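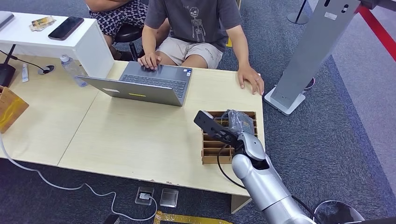 Chapter 5
Desks, and what ends up on them

Most desks are bought for one job and used for six. The laptop goes in the middle, the person sits behind it, and everything else has to find a place round the outside. A water bottle at the back. A small tube of something near the left side. A cable running over the top to the grommet, and on the right a cardboard organiser, the sort divided up into compartments by crossing strips of card. Two pale panels meet at a seam, so even the worktop has a line you'd rather not write across. None of this is a mess, quite. It is what a desk looks like in use, and this chapter is about planning for it.

By the end of the chapter you should be able to:
draw a desk to scale with its things on it
mark the working zone, the reach zone and the parking zone
choose storage for small items and say why
route one cable properly

You'll need squared paper, a tape measure, a pencil, and a desk someone really uses. Not a showroom one. Not one tidied for you beforehand.

5.1 Three zones

Working zone first. The bit directly in front of the chair, where the forearms go. Laptop or paper, one or the other, rarely both. If both are needed the desk wants to be wider than you think.

Reach zone next. Anything you can pick up without leaning. Pens, phone, drink. People put far too much here and then lose the front edge, where hands like to rest while reading or talking. Leave the front edge alone. Measure it, draw it in, shade it, keep it clear.

Parking zone is the rest. Back corners, far ends, the tops of whatever stands next to the desk. A higher surface alongside is very useful for parking – a phone or a few cards can go up there and be out of the way of the elbows. Things parked too long turn into things stored, though, and the two shoud be kept apart on your drawing. Use a dotted line for parked, solid for stored.

In the Strickland study room (Chapter 3, plan B) the desks were 1000 mm wide. Fine for one laptop. Hopeless for a laptop and an open folder. Look back at that plan before you start the task at the end of this section.

5.2 Small things in compartments

Small items roll, slide and get swept off. A divided box stops most of that. Cardboard dividers are cheap, light and easy to cut again when the contents change, and they slot together without glue. Weak points: damp, heavy items, and corners that go soft with handling.

How many compartments? Fewer than you'd like. In the Deltico trial one group was given a box with 13 compartments and used five of them. The others filled up with paper clips and receipts. Sort the items first, in heaps, then count the heaps, then cut the card. Students nearly always do this the wrong way round.

Depth matters as well. Too deep and fingers can't reach the bottom. Too shallow and pens tip out. A good rule for stationery is half the length of the longest item. For tubes and bottles, a bit more.

Label the compartments or don't. Opinions differ. The Uvinov layout in Figure 5.2 has none and works perfectly well for one person. Shared desks are another matter – see 5.4.

5.3 Cables

One desk, one hole, as a rule. The grommet is nearly always at the back and the socket nearly always at the wrong end. So the cable crosses the worktop and everything gets put down on top of it.

Plan the cable before the objects. Shortest route to the grommet, along the back if you can, never through the working zone. Slack goes underneath, not coiled on top. Lamps with a heavy base belong at the same end as the hole if the lighting allows it; check for glare on the screen before you fix anyhting.

The Brumevetti desk, used in the exercises all through this unit, has its grommet off centre. Deliberately awkward. Don't move it.

Task 5A

Choose a desk. Draw it from above, 1:10, exactly as found. Mark the zones. Then draw it again with nothing removed, only moved, so that the front edge is clear and no cable crosses the working zone. Keep both drawings, you will want them for 5.4.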